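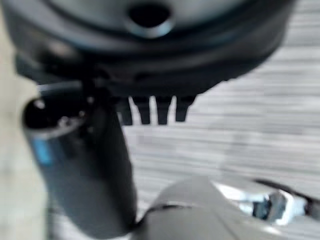
Carbone is looking for people who don't believe what it says on the box. We run paid tests of household goods for a small consumer newsletter, and we need new testers from November. Makers tell us their fittings go together in minutes and come apart as easily. We have our doubts. Plenty of what reaches our bench is like the dark, rounded housing with its four short prongs in a row: plain enough to look at, but we want to know how somebody who has never handled the thing gets on with it.

What you would do: come to our workroom at Pudberg for a morning, handle a set of parts, try to fit them together using only the maker's leaflet, and tell us where you got stuck. There is a short form to fill in at the end. Please don't be polite on it. Last year we collected 604 of these forms and far too many said "fine".

Who we want: adults of any age who can sit or stand at a bench for 70 minutes at a stretch, with a break after. You don't need to be handy. People who call themselves handy tend to skip the leaflet, and then we learn nothing about the leaflet. If you work for a firm that makes or sells household goods, please don't apply.

Pay: £200 for two mornings, paid after the second. Travel is not covered. We know some panels promise vouchers, prize draws and free products to keep – we don't offer any of those, and we would be wary of the ones that do.

To apply, write to the Testing Desk, Carbone, quoting reference 1798. Tell us in a few lines about something you bought that did not do what it claimed. No CV, please. Mornings start at 9.30.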